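5.3 First run with mixed objects

Before you start, complete the joint check in 5.2. The Talon cell should be switched on, with both arms parked and the Gellero control software open on the desk computer.

1. Clear the tabletop of tools, packaging and loose screws.

2. Place the raised shelf in the middle of the table. Press down on each corner in turn. If it rocks, adjust the feet before going on.

3. Stand the tall, narrow items on the shelf and leave a finger's gap between the bases. Put jars and pots on the tabletop, where the arms have more room to come in from the side.

4. In Gellero, open Tasks, choose Tabletop Sort and set the speed to 30 per cent. Do not go above this figure on a first run.

5. Set grip force to 7 for glass and 4 for plastic. The scale has no units.

6. Press Start. Each arm opens its gripper and moves to its ready position. The arm nearer the first object picks it up, and the other waits.

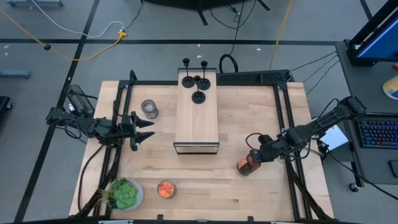

Fig. 12. Right arm holding a jar candle, left gripper open.

7. Watch the first lift closely. The fingers should close on the straight part of the jar, below the rim. If they touch the rim or the lid, press Pause and lower the grip height by one step.

8. Let the task run to the end, then press Park.

CAUTION: Keep hands, hair and sleeves outside the black frame while either arm is powered. Pause holds the motors under load and does not make the cell safe to reach into. Use the stop button.

CAUTION: Do not use lit candles or open containers of liquid.

Note: Arm cables need enough slack to follow the wrist through a full turn. If a cable pulls tight, stop the run and refit the clip as shown in 4.6.

Note: Objects wider than 49 mm do not fit the standard fingers. Order the Zapata wide set, part 29, from Dernness.

If the arm stops with error G7, the gripper has closed without feeling an object. Move the object closer to the middle of the arm's reach and repeat from step 6.

For help with task files, write to Heidrun Zürcher at Dernness support. Spare parts are handled by Dexter Tillman.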